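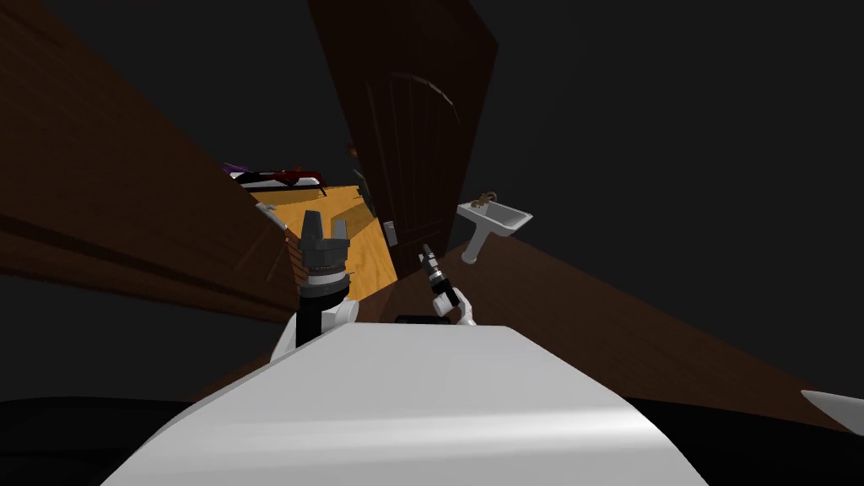 Search this site
Type and press enter

Looking after my two-armed robot: your questions, my answers

I've had the same handful of emails about the Mireden setup since February, so I've put the answers in one place. I run it in simulation first and on the real machine after that, and most of what follows applies to both.

What is the setup, exactly?

A white-bodied robot with two arms, driven by a little program I call Plustis. The model of it lives in a house full of brown wood and doors, and I try every change there before I let the real one move. The left arm has the chunky two-finger gripper and the right one has the thin pointed tool. I get asked why they don't match, and the answer is that I like having one for gripping and one for poking into gaps. You can run a matching pair if you prefer!

The whole view comes up tilted when I load my model. Have I broken it?

Probably not. Mine did the same thing for a week, floor running downhill, door leaning over, the lot. First look at the camera mount angle in the settings file, and see whether somebody (me, in my case) has typed degrees where it wants radians. If the camera is right, check that the body is level when it spawns. Put one of those right, reload, look again, and only then touch the other. I changed both together once and spent a whole Sunday undoing it.

There's a sink hanging in mid-air. Is that the same fault?

No, that's a separate thing. A fitting with no wall behind it usually means the wall mesh didn't load, so have a look in the log for a missing file. The arms won't mind unless your task needs that wall. I leave mine until I'm tidying up.

How do you set the grippers' zero position?

Park both arms pointing up, clear of the body, then open and close each gripper fully 3 times. Save the closed position as zero. Do the left and right separately, and don't copy the numbers across — I did, and the thin one tried to close far past where it should have stopped.

Parameter 804 keeps resetting itself. Help?

That's the wrist offset in my Plustis file, and it goes back to default if you close the program before the save finishes. Wait for the prompt to come back. If it still resets, the file is probably read-only.

What do you grease the wrist with?

A tiny smear of Cinik, the light stuff. Wipe the old grease off first with a dry cloth and turn the wrist by hand, power off, to spread it. If it's oozing out between the rings you've used too much. Obviously this one's for the real robot only!

How often should I check the bolts?

I do the shoulder bolts every 2 weeks and the gripper ones whenever I've had a finger off. Mark each bolt head with a line of paint pen so you can see if it has crept round.

Do you sell the mounting plate?

Sorry, no. Mine came from Ghorbani and they'll cut one to a drawing if you send it over. Give them the hole spacing in millimetres and measure it twice — the first plate I ordered is now a doorstop.

Can I send you my settings file?

Yes please, but tell me what the robot is doing wrong as well. A file on its own doesn't give me much to go on.

Filed under: Robots at home, Setup and maintenance, FAQ

We use cookies to remember your preferences. Accept all | Manage settings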